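July 9, 2023

Spent most of the day on cups, which I never thought I'd write in a work notebook, but here we are. Bautista wants the drinkware for the Harnstead kitchen settled before he orders, so I pulled out everything on the shelf and started sorting.

The brown paper on the long table is staying, by the way! I rolled out a fresh length this morning and it makes such a difference. Cups don't skate around when you bump the table, and if there's a ring or a drip you see it right away (the bare white top hides water until your sleeve finds it). The roll came from Hoarau, and there's plenty left under the bench if anybody needs to re-cover the other end.

Oil first. I gave the wooden tumblers a thin coat last week and two of them still smelled like a hardware store, so those are back on the rack with a note taped on. The rest are fine. I like the straight sides a lot, no lip, no taper, easy to wipe out with one finger in a rag. Young-sook thinks they'll be annoying because they don't nest, and she's right, they don't, so we lose shelf space. I measured the upper shelf and we'd fit seven in a row with a little breathing room.

The light blue ones are the opposite story. Everybody reaches for them, I think just for the color, and I'd happily have a whole cupboard of that blue.

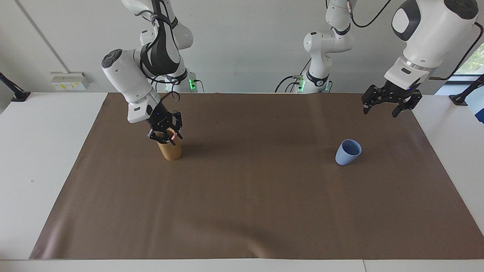 I keep going back and forth on mixing the two. My gut says wood for the table by the window and blue for everyday, and then the Jullura bowls can go with either one. Young-sook would rather pick one kind and be done with it. Bautista hasn't voted, he only wants a number by the end of the week!

Still to do:

- second coat on the pair on the rack, thinner this time
- ask Fenov if they still make the blue in a taller size
- fill one wooden tumbler with water, leave it overnight on a scrap of the paper, look for a ring
- find the good rags, somebody moved them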